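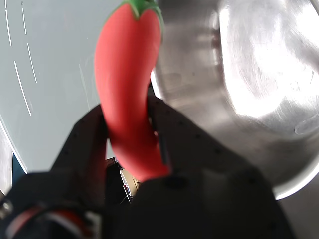

Caderno da oficina de brinquedos, 12 de novembro de 2019

Imprimir | Enviar por e-mail

Manhã inteira dedicada aos legumes da cozinha de brincar, que já andavam a pedir atenção desde junho (a nota de junho, aliás, diz apenas "ver legumes", o que não me ajudou grande coisa). Vou escrever com algum vagar, porque da última vez escrevi à pressa e depois ninguém percebeu a minha letra nem o meu raciocínio, a começar por mim.

Primeiro despejei a caixa grande em cima da bancada e fui separando por famílias. São 30 peças ao todo no conjunto Vitura, contando as frutas, e fiquei contente por estarem todas, até a metade do limão que eu tinha dado como perdida e que afinal vivia na gaveta das colas. Ponho de lado a malagueta vermelha, que continua a ser a minha preferida: aquele corpo comprido que vai curvando devagarinho até à ponta, o vermelho a puxar para o coral, sem brilho nenhum, e o chapéu verde com os biquinhos a abraçar os ombros. Quem desenhou aquilo olhou para uma malagueta a sério. O verde é mais escuro nas bordas, onde encosta ao vermelho, e é um pormenor que quero tentar imitar na beringela nova, que ficou com um pé demasiado uniforme e parece um bocado triste ao lado dela.

Lavagem. Água morna na bacia de inox, uma colher de sabão neutro, sem esfregão. Usei a escova macia só nas reentrâncias dos pés e das folhas, que é onde o pó se agarra e fica a fazer uma espécie de feltro. Deixei de molho 7 minutos e nem mais um, que na experiência anterior, com meia hora de molho, a tinta das cenouras começou a largar e passámos a tarde a lamentar-nos. Passar por água limpa, sacudir, pano de algodão, e depois tabuleiro forrado com uma toalha, perto da janela mas sem sol direto. A temperatura da sala estava em 18 graus quando abri a porta, por isso a secagem vai ser lenta e conto deixar tudo até amanhã.

Experimentei o detergente da Fondex numa peça já estragada (o tomate rachado, que tem servido de cobaia com muita paciência). Limpa bem, cheira demais. Para coisas que os miúdos levam à boca, e levam sempre, prefiro continuar com o sabão neutro. O frasco fica na prateleira de cima, com etiqueta, para as rodas dos carrinhos e os tabuleiros metálicos.

Peças que precisam de conserto, por ordem de urgência:

- tomate: rachado de lado a lado, sai do conjunto. Guardar para testes.
- milho: duas folhas descoladas. Cola branca não pegou da outra vez, tentar a de contacto com pouca quantidade e um elástico a segurar.
- beringela: refazer a cor do pé, ver acima.

São só 3, o que para um conjunto com tantas mãos por cima me parece muito bom. O resto tem riscos de uso, mas eu gosto desses riscos e não vou lixar nada. Um brinquedo que chega às crianças com ar de ter sido brincado convida mais, acho eu, embora saiba que nem toda a gente na oficina concorda e que já discutimos isto várias vezes ao lanche.

Pintura. Fiz misturas para a beringela num pratinho: verde-folha com um nadinha de castanho para a borda, e o mesmo verde aclarado com amarelo para o meio. A primeira ficou demasiado azeitona. A segunda está próxima, mas quero vê-la seca antes de decidir, que estas tintas mudam bastante de um dia para o outro e à luz do candeeiro enganam qualquer um. Deixei as duas amostras num cartão, com as proporções a lápis no verso. Não usem o cartão para limpar pincéis, por favor! Já aconteceu com o das amostras do pêssego e tive de começar do princípio.

Medidas e encaixes. Aproveitei para verificar se os legumes cabem nos cestinhos Ukard que chegaram na encomenda. Os compridos entram bem deitados, os redondos empilham-se mal e rolam para fora logo que se inclina o cesto. Talvez um fundo de feltro resolva. Tenho um retalho cinzento no armário que deve dar para dois cestos, se o cortar com cuidado, e se não der vou buscar mais quando for à retrosaria. A malagueta, como é curva, não rola para lado nenhum e porta-se lindamente em qualquer sítio onde a ponham.

Sobre a bancadinha Montoya, que vai junto com isto tudo: as portas continuam a ranger e a da esquerda não fecha até ao fim. Passei parafina nas dobradiças e melhorou um pouco. Suspeito que a dobradiça de baixo esteja torta, mas não quis desmontar sem ter outra à mão. Fica para a próxima sessão, juntamente com os botões do fogão, que rodam bem mas já perderam os números.

Para amanhã:

- virar as peças no tabuleiro logo de manhã
- comparar as amostras de verde à luz do dia
- colar as folhas do milho
- cortar o feltro dos cestos
- comprar sabão neutro, a garrafa está no fim
- procurar a tampa da panela pequena, que não apareceu na caixa e que eu juraria ter visto ao pé das aguarelas

Nota à margem, para não me esquecer: no verão alguém sugeriu fazermos uma ficha por cada legume, com a cor certa e a receita da tinta, e hoje percebi que teria poupado metade do tempo. Começo pela malagueta, já que é a que está em melhor estado e serve de referência para o vermelho e para o verde. Deixo a ficha em branco dentro da capa azul, se alguém chegar antes de mim pode ir preenchendo a parte da cor.

Este site utiliza cookies para melhorar a sua experiência de navegação. Ao continuar, aceita a sua utilização. Aceitar | Saber mais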